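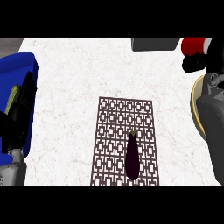

白系大理石カウンターの浸透性シーラー再施工とエッチング補修について
石材・タイル板 ＞ 屋内天板 ＞ 保守

ishidatami
9月1日（水）
キッチン天板の大理石について意見を求めます。条件は以下のとおり。

石種：白系の方解石質大理石。淡いオフホワイトの地に赤褐色と灰色の細い脈が入るタイプ。納入業者はCuesta。
仕上げ：本磨き
前回の処理：浸透性シーラー（Pluvix、溶剤系）を2回塗布
使用年数：17年
日常の清掃：中性洗剤を薄めて拭き、水拭き、乾拭き

症状は二つあります。一つはシンク脇の吸水で、水滴を置くと滴の下が暗くなり、拭き取ってもしばらく輪郭が残ります。もう一つは調理側の艶引けです。斜めから光を当てると、丸い跡が点々と曇って見えます。色は変わっていません。爪で触ると、ごくわずかにざらつきます。

当初はどちらもシーラー切れと考え、Pluvixの塗り直しで済ませるつもりでした。ところが施工店からは「艶引けはシーラーでは戻らない、研磨が必要」と言われました。研磨の見積は天板全面が前提です。部分補修で足りるのか、また順序は研磨が先か塗布が先か。経験のある方の見解をお願いします。

kouhai_lab
施工店の説明が正しいです。症状は別物として扱ってください。

吸水は石の細孔に水が入る現象で、浸透性シーラーの守備範囲に入ります。艶引けは酸による炭酸カルシウムの溶解、いわゆるエッチングです。レモン汁、酢、トマト、ワインなどが触れた部分の表面がミクロに荒れて、光が散乱しているだけです。汚れが付着しているわけではないので、洗剤でもシーラーでも戻りません。

シーラーは細孔の内壁に撥水層を作るだけで、表面の方解石そのものは露出したままです。新品の天板に規定どおり塗っても、酸を垂らせば曇ります。この点を誤解して「シーラーを塗ったのに跡がついた」という相談が多すぎます。

順序は研磨、洗浄、乾燥、塗布。逆にすると塗った層を削ることになります。

みかげ屋
概ね同意ですが、全面研磨には反対です。

丸い跡が独立して散っているだけなら、部分補修で十分見られる状態になります。当方のやり方はこうです。

養生テープで壁際とシンク縁を保護する。
中性洗剤で洗い、油分を落としてから完全に乾かす。
ダイヤモンドのハンドパッド、400番で水を付けて跡の部分を当てる。跡の外側へ広めにぼかす。
パッドを替え、1,000番で同じ範囲より少し外まで当てる。
スラリーを都度拭き取り、乾かして斜光で確認する。
最後に大理石用の艶出しコンパウンドで周囲と艶を合わせる。

番手を替えるときにスラリーが残っていると、前の番手の粒で深い傷が入ります。失敗の原因は大抵これです。

kouhai_lab
400番から入るのは粗すぎます。触って「ごくわずかにざらつく」程度なら、1,000番か、コンパウンドだけで済む可能性が高い。本磨き面に400番を手で当てると、素人作業ではその傷を消し切れません。部分的に面が落ちて、斜めから見たときに天板が波打って見えます。そうなると結局全面研磨です。

みかげ屋
爪で段差が分かる跡にコンパウンドから入っても、艶のある凹みができるだけです。曇りは消えても、光の映り込みが歪むのでかえって目立つ。深さを見て番手を決めるべきで、一律に細かい方から、というのも乱暴だと思います。

kouhai_lab
深さを見て決めるという点に異論はありません。細かい方から試して、残ったら一段粗くする。戻れる方向から始めるのが手順として安全だと言っています。最初の書き込みに段差があるとは書かれていません。ざらつきと段差は別です。

ishidatami
補足します。段差は感じません。定規の縁を立てて当てても隙間は見えませんでした。ざらつきは乾いた指の腹で分かる程度です。

一か所だけ、コンロ寄りに明らかに深い跡があります。酸性の水垢落としを垂らしたまま放置した場所で、ここは周囲より白く見えます。

みかげ屋
それなら浅い跡はコンパウンド、深い一か所だけ400番から。kouhai_lab氏の言う順序でも当方の順序でも、結果は同じになるはずです。

白く見えるのは結晶の粒界が開いているためで、コンパウンドだけでは消えません。

tana_no_ue
横から失礼。うちはエッチングが嫌になって、本磨きから水磨き（ホーン仕上げ）に変えました。最初から艶がないので、酸の跡がついても差が出にくい。つかないわけではなく、見えにくいだけです。調理台として毎日使うなら、本磨きの維持は割に合わないと考えています。

欠点は、油染みが本磨きより入りやすいこと。表面が粗い分だけシーラーの消費も増えます。手の脂も目立ちます。

kouhai_lab
ホーン仕上げは合理的な選択ですが、脈の見え方が変わる点は先に確認した方がよい。艶が落ちると地と脈のコントラストが下がります。赤褐色の細い脈は特に沈みます。端材があれば半分だけ水磨きにして並べてみてください。

脈の部分は母岩と硬さも吸水も違うことがあります。赤褐色の筋は鉄分を含む場合が多く、湿った状態が続くと錆色が広がる例があるので、シンク脇の吸水は放置しない方がいい。

ishidatami
端材は納入時に受け取ったものが残っています。研磨も端材で先に試します。

次にシーラーの種類について。前回と同じPluvixを使うつもりですが、水系の製品に替える選択肢はありますか。Prudineを勧められたこともあります。

sekizai_memo
両方使ったことがあります。手元のメモからの転記で、あくまで自宅の石での所見です。

Pluvixは溶剤臭が強く、換気必須。浸透は速いが、拭き取りが遅れると表面に残って虹色のムラになる。ムラは同じ液を少量つけて再溶解させれば取れる。
Prudineは臭いが弱く扱いやすい。ただし石が少しでも湿っていると入りが悪い。油の弾きは当方の石では劣った。

既にPluvixが入っている石にPrudineを重ねると弾かれて入りません。前の層が生きている部分と切れている部分が混在している天板では、ムラになる危険があります。同系統で揃える方が無難です。

tana_no_ue
油の弾きについては逆の印象です。うちではPrudineの方が持ちました。石種と仕上げが違えば結果も違うので、優劣の断定は無理だと思います。

sekizai_memo
断定はしていません。石を書いてくれれば比較できます。当方は本磨きの白大理石で、塗布後は丸一日触らずに置いて硬化させました。

tana_no_ue
灰色系の大理石、ホーン仕上げ。硬化時間は説明書どおり。条件が違いすぎて比較になりませんね。

みかげ屋
シーラーの銘柄より乾燥の方が効きます。研磨で水を使った後、表面が乾いて見えても内部に水が残っていることが多い。シンク脇は特に抜けにくい。

当方は、ラップを小さく切って四辺をテープで止め、翌朝に内側の曇りと石の色を見ます。曇っていたり、その部分だけ暗くなっていたりしたら塗りません。ドライヤーで急に加熱するのはやめてください。薄い板では反りや割れの原因になりますし、裏の接着剤も傷みます。

kouhai_lab
補足として、吸水の判定は水滴で行い、場所ごとに記録しておくと後で役に立ちます。シンク脇、調理側、壁際で減り方が全く違うので、全面に一律の周期で塗る必要はありません。弾いている場所に塗っても液が入らず、拭き残しの原因になるだけです。

Olaia Mateosの石材保守の講義資料に、水滴と食用油の両方で試す方法が載っていました。水を弾いても油は入る、という状態が実際にあるためです。油の試験は端材か目立たない隅で行うこと。入ってしまうと湿布で抜くことになります。

ishidatami
油の試験は端材で行います。

日常の保護についても聞かせてください。天板にマットを敷いて使うのは有効でしょうか。滑り止めを兼ねてSkidisの格子状マットを検討しています。野菜や瓶の仮置き用です。

sekizai_memo
物理的な擦れには有効。液体には無力。格子状のものは目の部分で石が露出しているので、酸性の汁が落ちればそのまま石に届きます。しかも格子の裏に毛細管で液が広がり、格子模様のエッチングになる恐れがあります。

一方で、全面を覆うゴム系のマットは湿気がこもります。可塑剤が移行して黄ばむ例もあります。敷きっぱなしにするなら格子の方がまだましです。

tana_no_ue
切り物をするときだけまな板を広めに敷き、終わったら天板には何も残さない。これで足りています。丸ごとの野菜を置くくらいで石は傷みません。問題は切り口と汁です。

みかげ屋
同感。マットを使うなら一日の終わりに外して裏も拭く。外さないなら敷かない方がよいです。

あと瓶。酢や油の瓶の底に垂れた輪が一番多い跡の原因です。小皿に載せてください。

ishidatami
参考になりました。以下の順で進めます。

端材で浅い跡を再現し、コンパウンドと1,000番を比較する。
天板の浅い跡は端材の結果に合わせて処理。
コンロ寄りの深い跡のみ400番から。
洗浄後、ラップで残留水分を確認。
吸水のある範囲にPluvixを2回塗布。拭き取りは説明書の時間内に行う。

Cuestaには、当時の石の裏面に樹脂処理があったかどうかを問い合わせ中です。

kouhai_lab
裏面に樹脂とネットが入っている場合、水分は表側にしか抜けません。乾燥を長めに取ってください。

それと、2回目の塗布は全範囲で必要とは限りません。1回目が硬化した後に水滴で見て、暗くなる場所だけで構いません。

みかげ屋
そこは全範囲に塗ります。1回目で弾いて見えても浅いところだけのことがある。

kouhai_lab
入らない液は拭き取るだけなので害はないですが、虹ムラのリスクに見合うかは疑問です。

sekizai_memo
端材で1回と2回を並べて塗っておけばいいのでは。半年後の2月にもう一度水滴を置けば差が分かります。

ishidatami
端材をテープで区切り、無処理、1回、2回の三区画にします。結果はこのスレッドに書きます。

tana_no_ue
できれば区画の一部を水磨きにしてもらえると助かります。同じ石で仕上げだけ違う比較が見たいので。

ishidatami
面積が足りれば入れます。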